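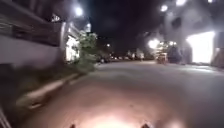
Running a night demo of a street robot is mostly prep, so do the prep. These are my notes from the Havdale open evening, cleaned up a bit for anyone hosting the next one. The headlight on ours throws a wide pinkish-white patch on the asphalt right ahead of it, and past that you're relying on street lamps and whatever spills out of open doorways. Fine for driving. Visitors at the far end of the lane get mostly glare though, so plan where people stand before anything else.

What you need
Robot, charged to 92 percent or better. Spare battery. Two radios. Chalk. Cones. Reflective vests for the crew — visitors don't need them if they stay behind the line.

Before dark
Walk the whole route. Both directions, it looks different coming back. Pick up bottles, loose gravel, anything a wheel can throw. Note every parked car and ask the owners now if any need to move. Do not wait till 8 pm for this, we did, and Konrad Wilczyńska spent half the evening ringing doorbells.

Chalk a start box and a stop line. 200 feet between them is plenty. Longer and the crowd spreads out and you can't talk to them.

Map run
Drive it by hand once at walking pace. Save the map. Then drive it again after the lamps come on and save that one seperately. Ours is the Derari stack and it loads whichever map was saved last, so check the name on screen.

Keep the speed cap at 4 mph. Halima Oyelaran wanted more for the second group. No.

Placing visitors
One side of the road only. Kerb side — sorry, curb, half our crew writes it the other way — and a full step back from it. Groups in and out through the same end. Someone with a radio at each end, and both of them can call a stop.

If there's a shop or garage open along the route, go in and tell them what time you start. People walk out of bright rooms into a dark lane and can't see a thing for a few seconds.

The demo itself
1. Say what the robot will do. Two sentences.
2. Headlight on, hold still, let everybody look.
3. Straight run to the stop line.
4. Planned stop. Teguh Sinaga rolls a cone out, never steps out himself.
5. Turn, come back, questions.

Test the e-stop in front of each group. Every group. Takes ten seconds and it's the thing they ask about.

After
Pull the logs before you power down, teh buffer doesn't survive a shutdown. Cones in the van. Battery out. Send your route notes to Waltraud Wieser, she's doing the Mimville one in August and wants lamp positions.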